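Clavside desk supply exchange reopens with longer hours

2022-10-03

The desk supply exchange at the Holub building in Clavside is open again after a summer break. People can bring in notebooks, pencil cups, small boxes, racks and other things that sit on a desk, and take home what they need. There is no charge, and you don't have to bring anything to take something.

The exchange is run by Ivana Benítez and Fermín Núñez, who started it in a hallway of the same building. It now has a room on the ground floor with shelves along two walls. Last season 1,483 items changed hands, according to the sign-out book. Nearly 10 percent of those were notebooks with some pages already used.

"We were going to turn those away," Benítez said. "Then we found that people wanted them for shopping lists and kids' drawings, so now we tear out the used pages and put them on the shelf."

The most requested items are small wooden boxes and racks. Núñez said they rarely stay on the shelf past the first afternoon, and he has asked residents to check closets and garages for more. Cups and mugs that can hold pens are in good supply, and the exchange would like people to hold off on bringing those until the end of October.

A light wooden table, a round cup with a printed outside, a slatted box and a green spiral notebook are the kind of plain desk setup the exchange has in mind.
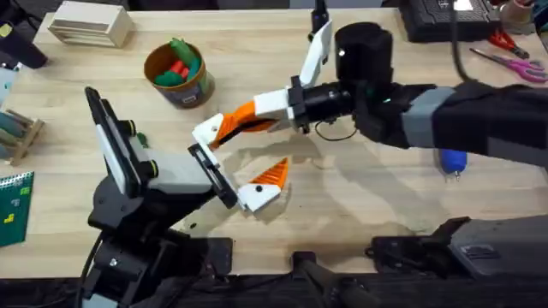

Can I bring a drawer unit or a full-size desk?

Furniture is not accepted at the exchange. The room has no space to store it, and the door is too narrow for most desks. The town's furniture pickup at Prernalach Road takes desks and drawer units by appointment.

Items should be clean and in one piece. A cup with a chipped rim will be refused, but scratches on wood are fine. Loose pencils and crayons should come in a bag or a box. Electrical items, including desk lamps, can't be taken this season.

Each visitor may take up to three items per visit. Teachers who need more for a classroom can write ahead to Juraj Štěpánek, who handles school requests and will set things aside. He said two classes from the Kadmont school have already asked for notebooks.

The exchange has also added a repair shelf. Wooden pieces with a loose joint or a missing slat can be left there with a note, and Dušan Kubíček will glue what he can. Repaired items go back on the open shelves unless the note says the owner wants them returned.

Drop-off is at the side entrance on the parking lot. Please don't leave bags outside when the room is closed. Hours are posted on the door and at the front desk of the building.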